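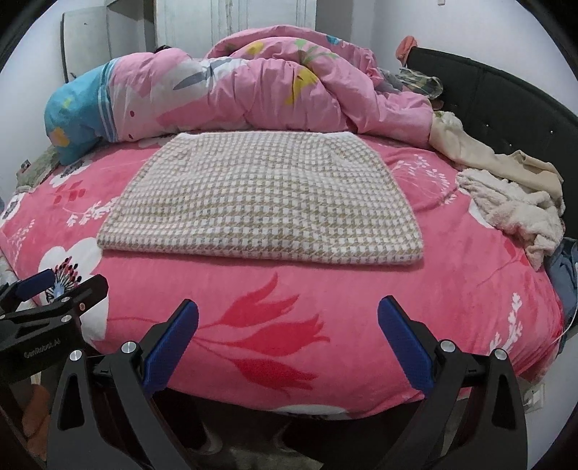
Folding from wrist view only: does the second fold need a memory?

lostness_fm
Posted 11 October 2025

Hello all. My name is Fumiko Murakami, and I work on cloth folding in a small group. We train a policy from demonstrations made by people with a hand-held gripper, and the only input is the camera on that gripper. We have a result which I find interesting, and I would like to hear if others got the same.

We call the measure Lostness. After each grasp we ask the policy to predict where the nearest free corner of the cloth is, and we compare with a label made by hand. If the prediction is on the wrong layer, the policy is counted as lost. On the first fold it is almost never lost. On the second fold it was lost in 13 trials of 20. When we added a short memory of earlier frames (15 frames, spread over the whole episode), this went down to 2 of 20.

My reading is that the first fold can be done from what the camera sees at that moment, and the second fold cannot. Up close, the upper layer and the lower layer of a checked blanket have the same pattern.

kerbstone
Nice numbers, but I am not convinced by the reading. Twenty trials is small, and a checked cloth is the worst case you could pick. Did you try a plain one? I would guess that your policy without memory has learned to follow the pattern, and when the pattern repeats it has nothing to follow. That is a problem of texture and has little to do with memory.

lostness_fm
Thank you, this is a fair point. We tried a plain towel in July, but with the older gripper pads, so I did not want to put the two results in one table. The towel was also worse on the second fold. I cannot give the number because we did not label all of the trials.

manee_s
Manee Sangkhawat here, I did a part of the labelling for Fumiko. I want to add one thing for kerbstone. The direction of the checks does help a person. When the upper panel lies at another angle than the layer under it, I can find the border quickly. When the two are parallel I must go back in the video to be sure. So for me, the labeller, it was both texture and memory.
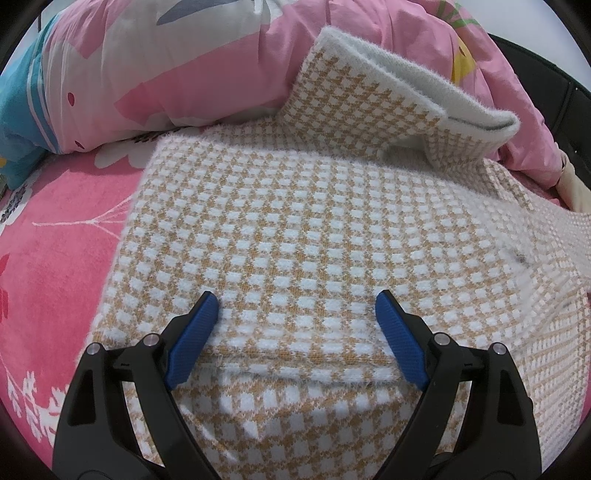
zustis
How far apart are the frames in your memory, are they at equal distance in time?
They are at equal distance in time, from the start of the episode up to the present moment, so the spacing becomes larger when the episode is long. Fumiko explained this to me in another thread and I copy it here for those who have the same question.

kerbstone
Then the memory always includes the first frame. Have you tested with only the first frame and the present one? If this gives the same gain, the story is much simpler: the policy needs one wide look before it comes close.

lostness_fm
We have not tested this, and we should. I expect a part of the gain but not the whole, as the cloth has changed its shape after the first fold. The first frame shows where the bed and the other things are, but it does not show which edge is now on top.

nishimura
I disagree with both of you a little. We had a similar failure and we solved it without any memory. We only asked the demonstrators to lift the gripper and look at the whole cloth between the folds. The policy copied this habit. It is slower, but the training is the same as before.

lostness_fm
How much slower? Our demonstrators do not like to pause, and I am afraid that a pause also teaches the policy to wait at the wrong place.

nishimura
We saw such waiting at first. It became rare when the lift was always to the same height. I did not measure the time properly, sorry.

cumance
Please run kerbstone's test on the plain towel also, with the new pads. Without it I would not write "memory" in the title of a paper.

lostness_fm
Agreed. I will run first frame only, full memory, and the lift from nishimura, on both cloths, and post the table in this thread.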